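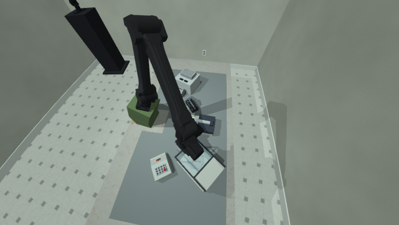
Do I need the whole bench before I buy the arm?

2 min read

No! I planned ours in simulation first – arm, block heater, tube rack, keypad box – and only then rang Adell for a quote. It came to £3,029, plus £148 delivery. 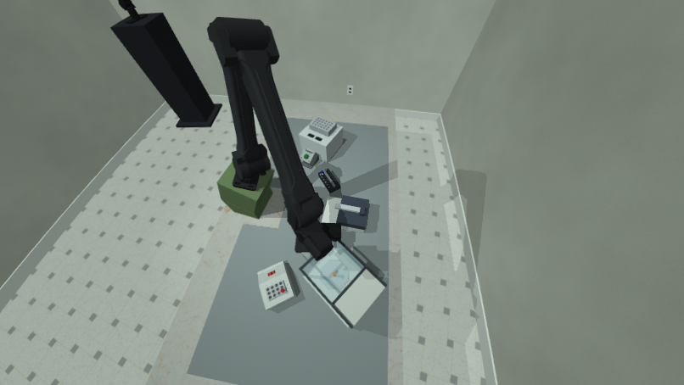 What do people forget to budget for?

The pedestal, mostly. Ketik wanted £660 for one (I winced). I'd keep a bit back for spare gripper fingertips too.

Search this site Go

Contact Lesau | © Lesau | Back to top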